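Table sets: round table, tray and bowl

Gallery page 2, small-object sorting sets

The sets on this page are laid out on the round white table in the side room at Prirkolby. They are used for sorting and transfer activities: moving pieces between a tray and a bowl, grouping by colour, grouping by shape. Text by Octavio Zapata, layout notes by Dong-hyun Kwak. Set codes refer to the Virkero stock list.

Set 210, round table 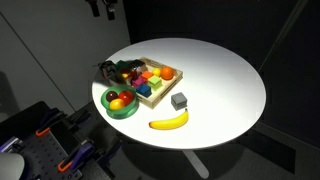
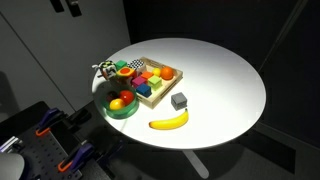
Light wooden tray with low sides, coloured cubes in and around it, translucent green bowl with toy fruit to the front left. The small grey cube standing by itself to the right of the bowl is in the first picture.

Layout

The tray goes towards the back of the table and the bowl in front of it. Both stay on the left half for a user working from the right. For a user working from the left, mirror the arrangement. The tray is set at an angle because a straight tray on a round table leaves an awkward strip between the long side and the edge, and pieces placed in that strip get knocked off.

Keep the bowl clear of the tray wall. If the two touch, lifting a piece over the wall tends to push the bowl, and the fruit shifts.

Tray contents

The tray is the main store for cubes. Magenta and blue are the reference colours for checking a layout, as they are easy to tell apart under any of the room lights. Orange and red are not, and a layout sheet should name the position of the piece as well as its colour. The lime cube has caused the same trouble next to yellow pieces; the stock list now gives it as "yellow-green", and older sheets that say "lime" mean the same item.

Foam cubes weigh very little and turn when brushed by a sleeve. Their orientation is not recorded. Position is recorded to the nearest tray quarter: back left, back right, front left, front right.

The orange sits against a tray wall or in a corner, as it rolls otherwise. The same applies to the small yellow ball if it is used without a neighbouring cube.

Bowl contents

Apple, plum and one yellow fruit. Three pieces fill the bowl without stacking. A fourth will sit on top and can be lifted out without touching the others, which removes most of the difficulty from the task, so leave it out unless the sheet asks for it.

Put the plum to the back. It is the darkest piece and the hardest to pick out through the green wall of the bowl from a low seat. From a standing position it makes no difference.

Patterned pieces

The black patterned cube belongs with the set and is returned to it after use. It is left out of colour grouping and used for shape grouping only. On the layout sheet it is marked P, with no colour code.

Soft toys and flat pieces are treated as distractor items. They go at the back left and may rest on the tray rim. They should be placed last. A distractor put down early gets moved each time a cube is adjusted and ends up somewhere other than the position on the sheet.

Light

The table is lit from above and the rest of the room is kept dark. With the room lights on, the white top picks up reflections from the window side and pale pieces become difficult to see from the front. With overhead light only, shadows are short and fall close to each piece.

Items at the back left sit at the limit of the lit area. Dark pieces there are easily missed when packing up. Check that corner by hand.

Packing

Sets go back to the Ahn cabinet, shelf 3, in the order below.

Fruit first, in the bowl, bowl wrapped in a cloth.
Cubes in one layer in the tray.
Patterned cube in the cloth bag with the soft pieces.
Tray on top of the box, never underneath, as the low sides mark the shelf lining.

Foam pieces are wiped with a damp cloth and left out until dry. They are not to be soaked. Hard fruit may be washed in the sink. The table top is wiped after each session; use the Sastel cleaner diluted as on the bottle, and dry off afterwards, as streaks show under the overhead light.

Set 212, in preparation

Same table and same tray. The bowl is replaced by a shallow dish, and the cubes by cylinders of two lengths. The layout sheet is drafted but the dish has not been chosen. A dish with a flat rim was tried in January and withdrawn: pieces came to rest on the rim and could not be scored as in or out. A rim that slopes inward is needed.

Pictures of set 212 will go on page 3 of the gallery once the sheet is settled.

Corrections

An earlier version of this page gave the bowl as set 212 stock. It belongs to set 210. The shelf number was also wrong and has been changed above.

Requests for layout sheets can be left in the tray outside the side room. They are collected on Thursday. Please state the set code, the side the user works from, and whether distractor items are wanted.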